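Fasard five-finger hand, black - three weeks in

Quick one because I said I'd write this up in February and it's already slipping. Bought the Fasard hand as a swap for the Lostelska two-jaw gripper we'd been running on the humanoid. Paid for it ourselves, no discount, no freebies.

Price: 2,618 with the wrist adapter. Not cheap. The Lostelska was 400 and, spoiler, I'm keeping both.

In the box - hand, adapter, one cable (short!!), a bag of screws, a folded sheet that calls itself a manual. Ordered through the Uibo shop, turned up in Clotetstead in good nick. Packing fine.

Fitting. Adapter went on the wrist with no drama. Cabling is the bit I'd moan about. The supplied lead won't get from the wrist back to the controller on a full-height robot, so you're buying an extension straight away. We now have black cable looping out of the head, down the body and over the floor, and every walk test starts with me shuffling it out from under the feet. Budget 40 for a decent lead and some clips. Should of been in the box at this price.

Software side OK. Uibo controller saw it first go, finger limits were sensible out of the box, thumb limit was not. Had to edit that by hand. Menu for it is buried under "accessories", took me most of an evening to find.

Tests are dull on purpose. Standing desk, a basket, some fruit, a wire shelf at the back corner to get in the way. Same stuff I used for the Lostelska so I could compare like with like.
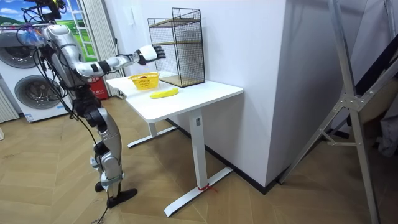 Fasard hand out over the desk, fingers part curled. Banana, yellow basket, wire shelf behind.

Banana first. Lostelska is quick at this but it pinches, and you get two dents in the skin every time. Fasard wraps round it, much kinder, but slower to close and it wants to come in from above. Come in too low and the little finger catches the desktop and the whole thing sulks until you clear the fault. Raised the approach height and it mostly behaved.

Basket. Holes in the sides, so a finger can hook in, and that's where a proper hand earns its money. Two-jaw gripper has to grab the rim dead square or it tips. With the Fasard I could be sloppy and still get a lift. Getting the fingers back OUT of the holes is another matter - had to add a slow open to the routine or the basket came along for the ride.

Shelf. Tight. The hand is wider than you think once the thumb is out, and working next to thin wire I was nervous all afternoon. Knocked it a couple of times, no damage to either. The Lostelska slides in past the wire easy. If your work is mainly shelves, stick with jaws.

Grip strength is fine for light household bits. Wouldn't trust it with a full kettle. It gets noticably warm after a long session as well, I give it a rest at lunch and again about teatime.

Noise - a whine on closing, a click at the end. Click is normal according to the sheet. Whine I've got used to.

Support. Emailed Fasard about the thumb limit, got a reply in 5 days with a new settings file. Worked. Would of liked it sooner.

Good:
Gentle on soft things
Forgiving if your aim is off
Uibo controller picks it up straight away

Bad:
Cable too short
Slow to close
Bulky near shelves
Manual is a joke

So would I buy it again. Yes for handling odd shapes, no if you just move boxes about all day, get the Lostelska and spend the rest on cameras. Ours goes on for the fruit and basket work and comes off for the shelf runs. Swap is four bolts and a plug, but do power down first, I forgot once and had to redo the calibration from scratch.

4 out of 5. Would be more with a longer lead. Will update if the thumb plays up again.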